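# gesten-wristcam-faults

Simulated wrist-camera episodes from the Gesten room set, kept because something went wrong in them. The well-behaved runs live in `gesten-wristcam`. If you train on this one by mistake, your arm will learn to admire the ceiling.

**Contents:** 497 episodes, RGB at 1152 x 720, joint states, gripper width, commanded and reached poses.
**Simulator:** Rorka, with the Lill controller on top.

## The fault

Lill has a wrist limit and a recovery routine for when the limit is hit. In March we merged a change that made the recovery routine read the limit in degrees and the wrist in radians. The arm would reach for its target, decide it was in mortal danger, and swing off to somewhere it considered safer.
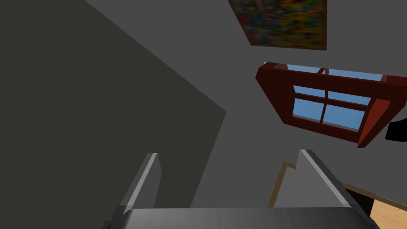

The recovery pose is computed from the last good wrist angle, so a bad angle gives a bad pose and the controller then holds it very steadily. Lill reports `status: ok` throughout. The quickest way to spot an affected episode by eye is the tilt – with the red window up above the fingers and the floor reduced to a patch in the bottom right corner, the wrist is not where any sane grasp would put it. An empty grasp on its own proves nothing, as plenty of good episodes have those too.

## Labels

- `fault_type`: 1 for unit mix-up, 2 for anything else
- `onset_step`: first step where commanded and reached poses disagree
- `contact`: true if the arm touched the room

## Known problems

`onset_step` is late in episodes that start near the limit. `contact` misses light scrapes along walls.

Please don't replay these trajectories on hardware. The Barkden cell has a working emergency stop, and we would like to stop testing it.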